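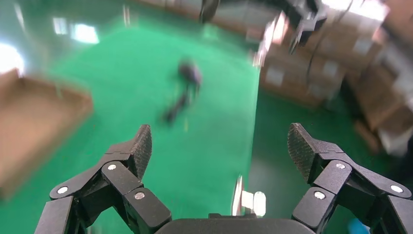
March notebook - wrist cameras and grippers, second go

Right, picking up where I left off. The short version of the last entry is that I'd been blaming the fingers for misses that were really the camera's fault, and Rami Dabbas (who had been telling me so for ages, very patiently) gets to be smug about it. So this time I wanted to keep the two questions apart: what does the camera give us while the arm is travelling, and what do the fingertips do once they get there?

Camera first. I went through the travel frames from the wrist and they are mush. On the fast moves the whole view smears, box labels and all. The stacked cartons on the right are just brown with pale patches, and the thing lying out on the green floor is a dark blob with a tail. I wouldn't want to ask any detector what that is! The fingers smear a bit too, which surprised me, as I'd assumed that anything bolted to the same wrist as the lens would come out crisp. Rami thinks there's some flex in the camera bracket. I've put that down as a maybe and haven't touched the screws yet.

Glare is the other nuisance. The floor is so shiny that the top left of the view bleaches out to nearly white, and the auto exposure on the Prumel driver then hunts up and down for the next few frames. I fixed the exposure by hand at 2,033 (driver units, whatever those are) and got a steadier picture but a muddy one. Then 2,497, which was too bright near the windows. Settled on 2,258 for now. It's a compromise and I don't love it, but at least it stays put from one run to the next, so we can compare like with like.

Settings as left:
Exposure fixed, 2,258
Gain on auto (must try it fixed)
Travel speed at 45 per cent for the fast moves
Fingers fully open on approach

Now the fingers. I've been going back and forth between the Clotetti pads and the Temba ones, and I keep changing my mind. The Temba pads are softer and kinder to thin things, but they drag on the mat if the approach is a touch low. The Clotetti ones have more bite and I trust them more on cable, where you want the loops to stay together when you lift. Cable is horrible, by the way. You can have a lovely grip on two loops and leave the plug behind, and the controller will happily report a closed grasp either way - the width reading tells you that something is between the pads and nothing else.

Approach angle matters more than I'd given it credit for. Coming in from the plug end, the camera has the plug in view the whole way down, and I can see what I'm about to leave behind. From the other side the coil hides it.

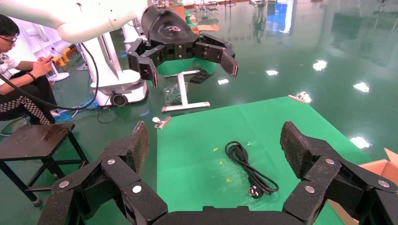

Drurero Workshop, Gripper and Camera Group

Much happier with the view when the arm isn't tearing about. The cord is perfectly readable, every loop of it, and so is the plug at the near end. I can even pick out the little yellow specks on the mat (note to self: sweep before the next lot, they'll confuse the segmentation). The binder clips on the far corners show up nicely too, and I'm tempted to use them as a cheap position check, as long as we all agree not to move them!

The white arm reaching across the top is a consideration. With both grippers open there's less room over the mat than the plan drawing suggests, and its fingers would be in my way if I came down any further back. I've asked Rami whether the controller can hold one arm out of the shared space until the other has finished its lift. He says yes, in principle, but the handover adds a pause and we'd have to retime everything. I'd take the pause. I'd also like its looped cable tied in closer to the column before we speed anything up.

Things I still want to try:

Slower travel over the last stretch only, full speed before that. No sense crawling the whole way if it's just the final look that counts.

A short settle before the grasp image is taken. I've been triggering it on arrival, which is probably too early if the bracket does flex.

Both sets of pads on the same cord, same coil, same approach. I've been sloppy about this and my notes mix them up.

Rami has the spare Temba pads in his drawer. Ask before swapping, he's got them marked left and right and I muddled them last time.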